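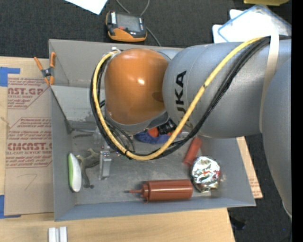 From: Cadi Lewis
To: Dunirow list
Date: 2018-06-16
Subject: Re: Mixed gray bins, what do we do with the leftovers?

Delyth Beddoe wrote:

> I went through two more of the gray bins last night and I am
> no further along. Every one of them has the same problem. The
> big things come out, the boxed things come out, and what is
> left on the floor of the bin is a mix of tools, plastic odds
> and ends and things I can't put a name to. Do we have a rule
> for these? The list from Zaleo has 730 lines on it and I could
> match maybe half of what was in front of me.
>
> Also, do the bins themselves need to be washed before they go
> back? Mine are badly scuffed on the bottom and I don't know
> if that counts as dirty.
>
> Delyth

Delyth,

There is a rule, but it is buried in a message from last July and I don't blame you for missing it. I will put it down again so it is all in one place.

Start with anything long and thin. Dark tools on a gray floor are hard to see, and the ones lying up against a wall get left behind more than anything else. Take those out first and lay them on the table side by side. If two of them look alike, check the outline before you put them under the same number. I had two bars down as a pair for weeks and one was quite a bit thinner than the other.

Next do the things that lean. Anything long that is standing against the wall of the bin, like the white oval pieces with the green edge, should come out before you start moving what is next to it. They slide when their neighbor goes and then they end up flat underneath everything. The white ones get their own tray.

Forked and branching pieces go after that. Pick them up by the leg and lift straight up. They hook on whatever is beside them, and if you pull sideways you will have half the bin in a heap. They can't be stacked, so give them room. I put a sheet of cardboard down for them, the same as I use on the rest of the table, and it saves the tabletop too.

What is left after that is the part you are asking about. Try each piece against the Zaleo list once. Don't spend longer than a couple of minutes on it. If there is no match, it goes in a bag with the bin number and a short description in plain words: color, shape, how long it is. "Gray, bent, knob on one end" is fine. "Misc. part" is not, and I have 18 bags in the back that say exactly that.

A word about the list itself. It was made by merging the old Stoster sheet with the one Lương typed up, and the numbering was never cleaned up afterward. Anything over 1856 is a duplicate of something lower down. Use the lower number. If you have already used the higher ones, don't redo them, just send me the bin numbers and I will change them here.

On washing -- scuffs don't count. The floors of those bins are all marked up and no amount of scrubbing changes it. I tried on one and gave up. Wipe out the dust, run a cloth along the corners where the walls meet the floor, and check the sloping walls for old tape. If something sticky won't come off with warm water, put the bin to one side and mark it. Please don't use the solvent. It left a pale patch on one of mine.

Please also keep any loose panels with the bin they came out of. A panel from one bin will sit in another but not flat, and things get under it. I found 7 small pieces under one that way, all of them marked as missing on the sheet.

For packing back up, do the whole thing the other way around. Odd pieces first, in their bags, then the forked ones, then the white ones along the wall with the green edge facing out, and the tools last so they can be seen. Leave the bins open until I have checked them against the sheet. I know this takes more table space -- if you run out, stop there and let me know, and I can take a few off you.

I have nearly finished the first row on my side. If anyone else on the list has bins at home that were never written down, please say so now, even if you haven't opened them.

Cadi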